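Gripper Cable Fault: Frequently Asked Questions
Steltach Kitchen Cell, updated December 2020

What happened?
In November a gripper stopped responding partway through a table run. The arm kept moving to its next point. The cable to the gripper had worn through at the connector.

Is the floor of the work area marked?
Yes. Blue tape splits the brown paper into cells. Press down any tape that lifts before a run.
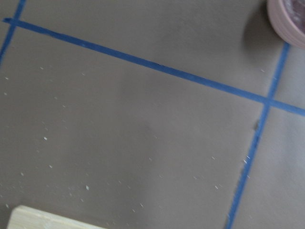 Tape lines on the work surface

Why didn't the arm stop by itself?
The arm and gripper report to separate controllers, and the Trukari software only logged a warning. Version 2 stops both.
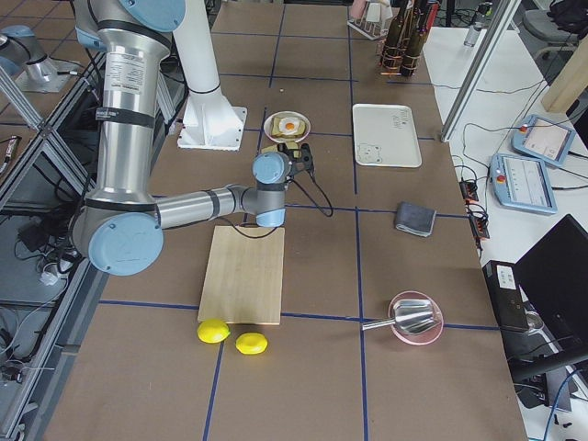

The new version also refuses to restart until someone clears the fault on the pendant.

How long do cables last?
The failed one had done 2,770 cycles. We now replace them at around 190 hours of use.

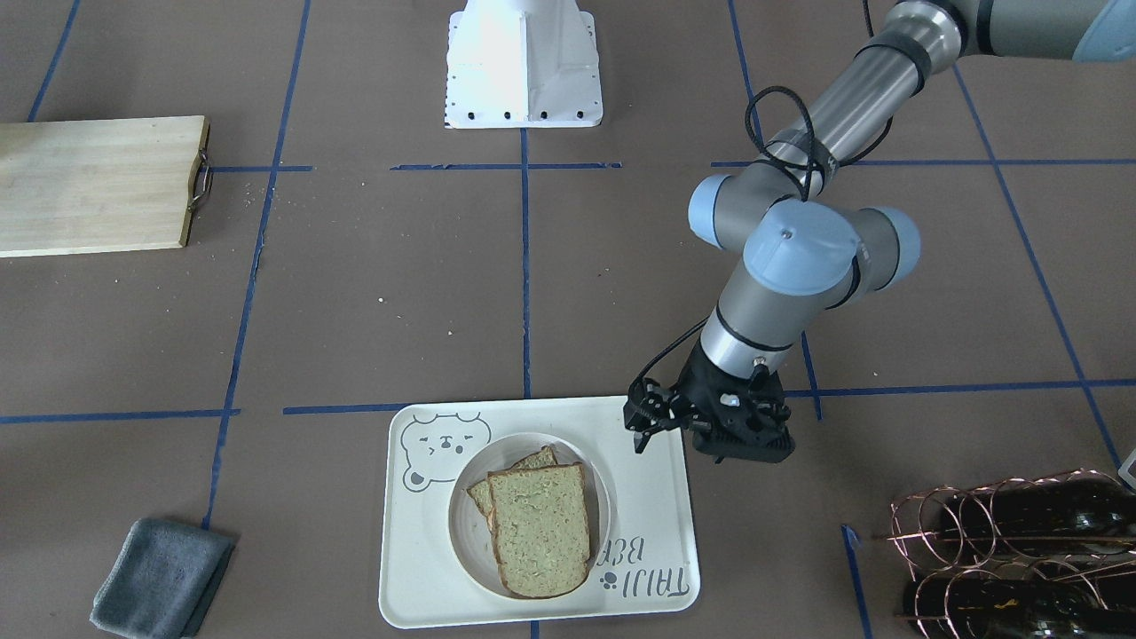

Loubna El Idrissi asked whether slack in the loop matters as much as hours. It does. Too little slack pulls on the connector when the wrist turns, so check it with the wrist at both limits.

Can I reach in after a gripper fault?
No. Press the emergency stop first. The arm may still have a move queued.
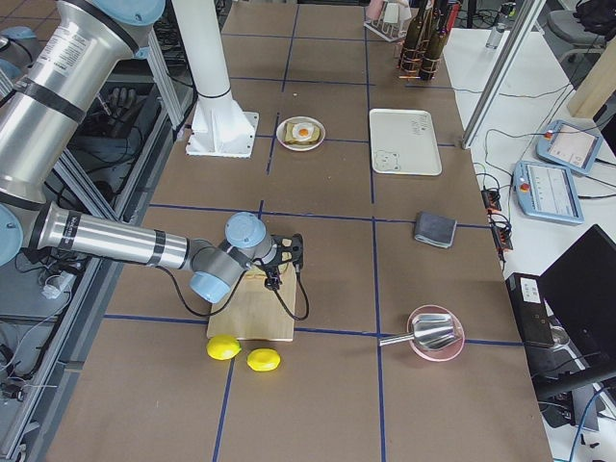
Once it is stopped, support whatever the gripper is holding before you release the fingers. Report the fault to Shaimaa Mahrous the same day.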